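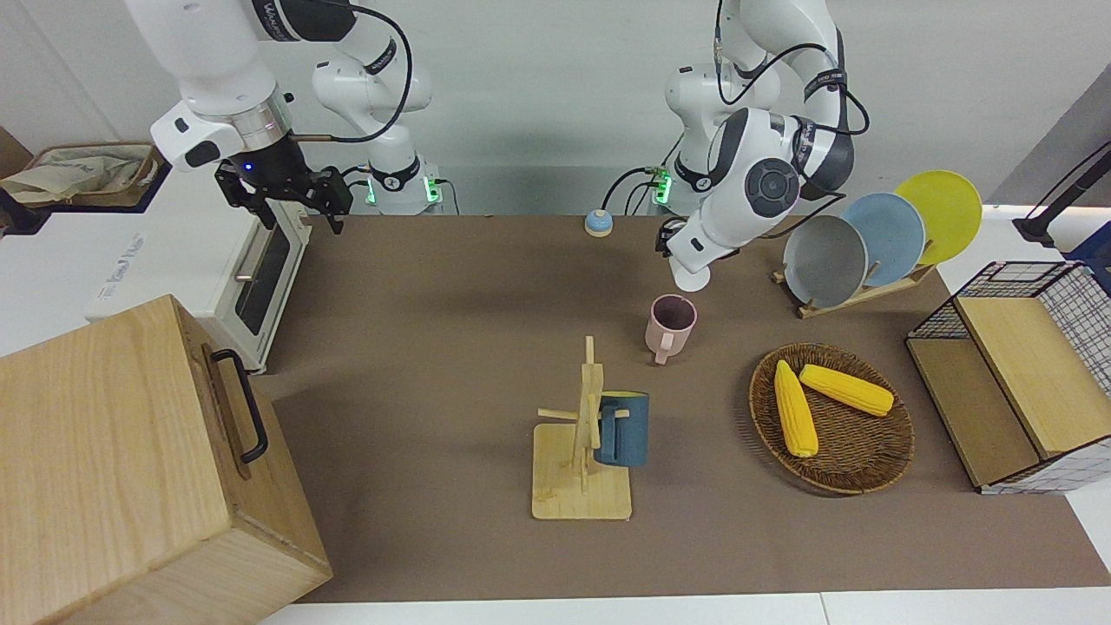

I got asked twice last month what our two-arm table cost and whether I'd buy the same things again. I kept putting off a proper answer, so I'm writing it down while I still have the spreadsheet open.

Some background. We are a small group, and until last year we had one arm on a rolling cart. The new setup is a pair of arms on a fixed table with household stuff on it, and we needed it paid for out of one budget year. Baiba Strazds did the first version of the budget and I took it over in December when she moved to the Etthorpe project.

The arms were the easy part. We had three quotes, and the two cheaper ones were close enough that we went by lead time. Wemach said eight weeks and it was nine. The arms, controllers and base plates all came on one purchase order, which made the approval simple. If you can get everything from one seller on one order, do it, even if one or two items cost a bit more. Every extra order at our place takes a week of signatures.

Grippers were a different story. The first budget had one line for "end effectors" with a single number next to it, and that number covered the grippers but left out the flanges, the spare fingers and the cables. Fingers wear and get bent, so order spares the first time. We paid shipping twice to get four more from Harnex, and the shipping was more than the fingers.

The table should have had its own line too. I assumed we would use an old workbench, but it flexed when both arms moved together. Tõnu Lepik pushed on one corner, watched the other corner move, and told me to go find money for a new one. He was right. The replacement took almost everything we had set aside for contingency, and that was before we'd bought a single thing to put on it.

Then the props. People laugh at this line in the budget and then they spend it. Ours was $300 for the first round and we used all of it. Mugs, plates, a dish rack, a mug tree, a wicker basket, corn cobs, a toaster oven. The mug tree is the one I'd buy two of. Hanging a mug on a short peg by its handle is a hard enough task to keep everybody busy, and if the tree gets broken you are stuck until the next one ships. I also learned to buy mugs in different colors. When someone writes in the log "dropped the teal one" you know which one they mean.

Buy cheap plates and buy more than you need. I budget 20 percent extra on anything that can chip. The toaster oven was the most expensive prop by a good margin, and Austra Kalniņš thought we should skip it. I kept it in for the door, because doors were in the proposal and I didn't want to explain at the end of the year why we had none.

Things I left out completely the first time:

Storage. Props need to live somewhere within reach or they end up on the floor. A wire grid unit costs very little and I should have had it in from the start.

Cable management. Two arms means twice the cable, plus whatever your cameras need. Sleeves, ties and longer runs came to around $80.

A stop button for each person in the room. We now have a rule that nobody runs both arms alone, so this came up right away.

Service. Orakzai quoted us a yearly inspection and I left it out of year one. I have put it in for year two and I'd tell anyone to do the same.

People's time. Indrek Butkienė spent most of three weeks on mounting and calibration, and none of that was in the plan. It didn't show up as money but it pushed back everything else he was meant to be doing.

For next year I'm asking for one spare gripper, complete, sitting in a box. Aigars Lepik wants a third arm. I told him to write the paragraph for it and I'd include it, and so far I haven't seen the paragraph.

If you want the spreadsheet, send me an email. I'll take the quotes out before I share it, but the line items are all there, including the ones I added in red after we'd already spent the money.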